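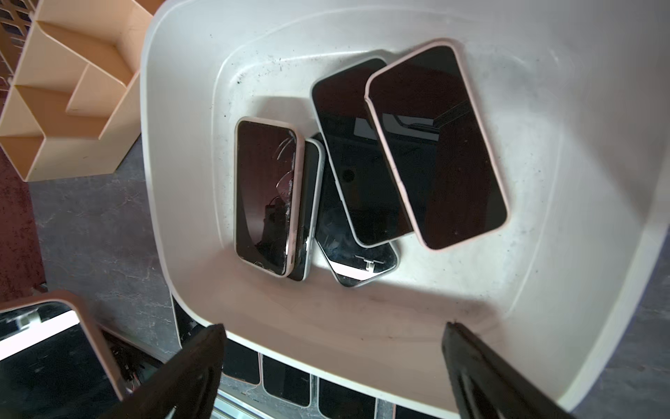
Sorting out old phones

Check the glass before you handle anything. If a screen is cracked, leave the case on and run a strip of clear packing tape over the break — small chips work loose easily and end up in your fingertips.

Keep the phones in a plastic tray with a raised rim until you've been through them all. Wipe it out afterwards with a damp paper towel and put that straight in the rubbish.

Sign out of your accounts, take out the SIM, then erase.

Never put a swollen phone in the wheelie bin. Sturnside depot takes them at Gate 2.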